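The Town That Fixes Its Own Stuff

Jan 17, 2026

Tromstead in winter. Dark by four, wind off the water, one bakery open. Not where you go looking for a business story. But the repair shops here are full and I wanted to know why.

Start on Treno Street. Three shops on one block, all fixing things most of us throw out. Toasters, lamps, zippers, radios. The oldest is Hviid, going on 25 years, same counter, same bell on the door. No website. Hours taped to the glass and they're wrong.

Prices are low. Lower than I thought. A lamp rewire costs less than lunch. The trick is rent, the town owns the buildings and keeps it flat. Also parts. Hviid never throws out a dead machine, they strip it and put the pieces in drawers. Drawers to the ceiling. I asked for a knob for a 1970s stove, mostly to be a pain. Had it in my hand before I got my gloves off.

Then there's Prirner, the new one, next to the old ferry office. Opened in November with a grant of 3000 dollars, spent most of it on benches and a decent heater. They do classes. You bring the broken thing, you fix it, somebody stands next to you and keeps you from getting shocked. Waiting list already.

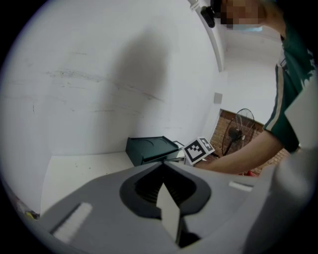 Does it pay? Sort of. Prirner clears 1000 dollars in a good month after bills, less in a bad one. Hviid wouldn't say. The third shop only does shoes and seems to do better then both.

What people bring in says a lot. Coffee makers, by far the most. Then vacuums. Then things with no value at all, a music box, a kid's night light, a clock that hasn't run since the last owner died. Those take the longest and get charged the least.

There's talk of a fourth shop, bikes maybe, if the town will fix the roof on the corner building. Quote came in at 2000 dollars. Vote is in spring. Meanwhile I've got a blender in my trunk and a spot on teh list.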